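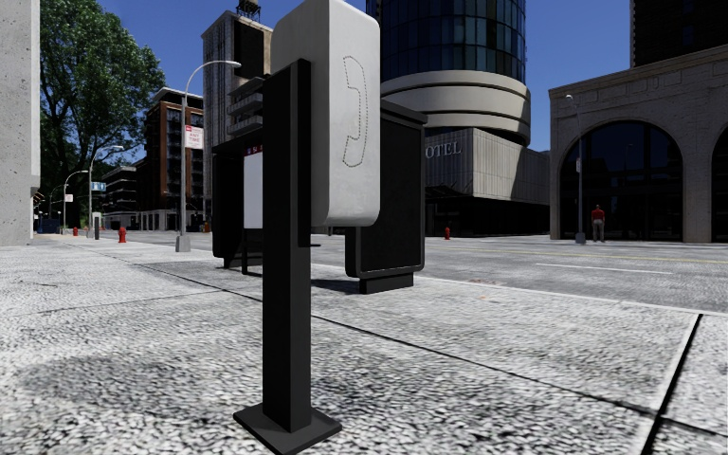

To: members of the Marnport Food Bloggers' list
Subject: Re: Payment threshold and the November schedule

The list office has received several inquiries on this subject and replies to all of them through the message quoted below.

> I have kept a restaurant blog in Wendberg for four years and joined
> the shared advertising program in the spring. My balance stands
> at $84. Am I correct that nothing is paid until a member reaches the
> threshold, and does the balance expire if I post less often? I have
> been away from the blog for most of the summer.

Balances do not expire. Payment is issued once a member's balance reaches $325, and any amount below that figure is carried forward to the next month. A member who closes an account may request the remaining balance in writing, less the bank's transfer fee.

There is no minimum number of posts. However, a blog with no new entry for 35 days is moved to the inactive section of the Plolidow directory and does not carry advertising while it is listed there. It is restored when a new entry appears, normally by the following morning.

Members are also reminded that meals provided free of charge must be disclosed at the top of the review. This applies to the tasting evening at Văn, for which places are still available. Requests should be sent to the list office, not to the restaurant.

Changes to bank details for the November payment must reach us by 4 p.m. on the last working day of October.

List Office
Marnport Food Bloggers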